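Unit 4: Setting up a workstation for seated and standing work

These notes go with the October tutorial. Bring a tape measure and your own desk measurements, in millimetres if possible.

Desk height is set from the elbow, with shoes on. Stand relaxed, bend the arms to a right angle and bring the surface to just below the forearm. Repeat seated, with both feet flat. Record the two figures separately -- most people only write down one.

A monitor usually goes an arm's length away, top edge at or slightly under eye level. Anyone who wears multifocals will want it lower. Items used every hour belong within 300 mm of the front edge.

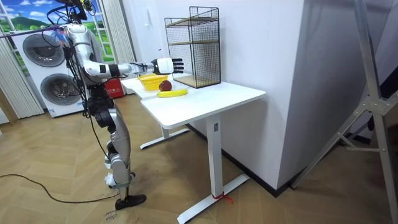 One student in last year's group objected that standing all morning had left her with sore heels, and asked why the notes pushed it. They don't. The recommendation is to change posture, and 50 minutes in any one position is too long for most office tasks. An anti-fatigue mat helps on hard floors.

Case study: Zalside moved 12 payroll staff to adjustable desks. Read the Fineck report before the tutorial, mainly the section on cable slack, and note which complaints were about glare and had no connection with the desks.

Assessment: one page, measurements attached. Labelled sketches are fine -- they needn't be to scale.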